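Ticket 454: right arm planner times out on cap sorting, left arm fine
Status: open, waiting on retest
Component: motion planning / collision scene
Station: Plokudthorpe, bench 4

Opening this one fresh because the old ticket turned into a mess of three different bugs and I can't follow it anymore, even though I wrote most of it.

What I see: I start the cap sorting task, perception comes up fine, the left arm plans and goes. The right arm sits there until the planner gives up with "no valid goal state in 8 s." If I hit retry it sometimes finds a path on the second go, and it's a really ugly one, elbow way up and the wrist doing a full turn for no good reason. Same build of Istell on both arms, same config file, same joint limits (I diffed them twice).

Things I tried, in the order I tried them:

Restarted the planning node. No change.

Restarted the whole stack, including the camera driver. No change, and I had to redo the table calibration, so don't bother with that one.

Bumped the planning time up from 8 seconds. It does find more paths, but they're the ugly kind, so I put it back.

Swapped the targets so the left arm got the right arm's goals, mirrored. Left arm plans them right away! So the goals are reachable, at least on paper. That was the first useful thing I learned all morning.

Turned off collision checking and planned only, with the motors disabled. Right arm gets a path instantly. OK, so it's the collision scene, and I should have started there (yes, I know, it says so in our own troubleshooting page).

Dumped the collision scene and opened it in the viewer. The table is good, the rails are good, the teal bin looks right. The yellow bin is where it gets weird. Perception is fitting a box to it that's way too tall, taller than the gripper mount, and it's pushed back toward the far rail. My best guess is that the segmentation is gluing the plant onto the bin. The plant stands right behind the yellow bin, the leaves stick up, and the plastic is see-through, so the depth points around the rim are garbage anyway. One merged cluster, one giant box, and the right gripper starts out with its tips over the edge of that bin. So the start state is already in collision before the planner does anything, and retry only works when the cluster happens to come out a bit smaller.

I pulled 49 saved scenes from the log folder and reran just the clustering on them. The merge shows up in every one where the plan failed. The teal bin never merges with anything, even turned at an angle, which fits, there's nothing tall next to it.

Workaround for now: I hard-coded both bins as fixed shapes in the scene file and told perception to skip them. Only good as long as the bins stay put, so please don't commit it. The file is on the Stesurau branch with "temp" in the name.

Real fix, I think: lower the cluster distance, and filter by color before we fit the box. Yellow plastic and green leaves should be easy to pull apart. I'd also like the planner to say "start state in collision" and name the object, instead of that goal state message, which sent me off checking joint limits for an hour. I'll open a separate ticket against Bùi for the error text.

Still to do: retest with the color filter on, same bench layout as in the attachment, caps and plant left in.
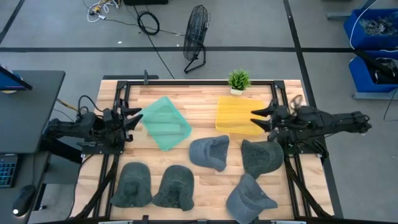
Attachment 1: bench layout for the retest, yellow bin and plant on the right arm's side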